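Single shows 11 LU quieter than the rest of the EP after distribution

Posted by Idris Bowen
January 22, 2018

We are a country duo with a four-track EP due in April. The lead single went out early through Osetti. On streaming it plays back much quieter than the three tracks still in the private preview. The mix engineer says all four masters were delivered at the same loudness. I measured the store copy of the single and it is 11 LU below the others. The file is 24-bit WAV, 44.1 kHz, running time 223 seconds. Radio pluggers already have the link, so I would like to fix this without losing the release ID. Is it the distributor or the master?

Aigars Pētersons

Probably the master. Ask for a new one.

Cauã Guimarães

Check the file you uploaded before blaming either side. Run an integrated loudness measurement over the full length and compare it with the engineer's delivery. If the two match, the level changed after upload. If they differ, you sent a pre-master, and that happens a lot when the folder holds both versions under similar names.

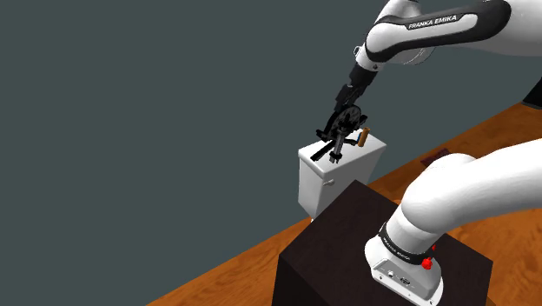

Replacing audio on a live single is possible at most distributors if the running time and the ISRC stay the same. Do not issue a takedown first, as that can reset the play count and drop you from playlists. Send the corrected WAV through the support form, quote the ISRC, and state that the recording is unchanged. If you also swap the cover in the same ticket, watch for brand names in the artwork. A render with maker's lettering on it, such as the FRANKA EMIKA on the black strip of that white arm, can get a cover held for review, and the audio fix will wait with it.

Theophilus Lamptey

Agree with Cauã on the takedown. One addition - look at the export settings in Binix. Its preview bounce lowers the level for headroom and writes the file to the same folder as the final. I had this on a fiddle track last year. The replacement took 4 days to reach all stores.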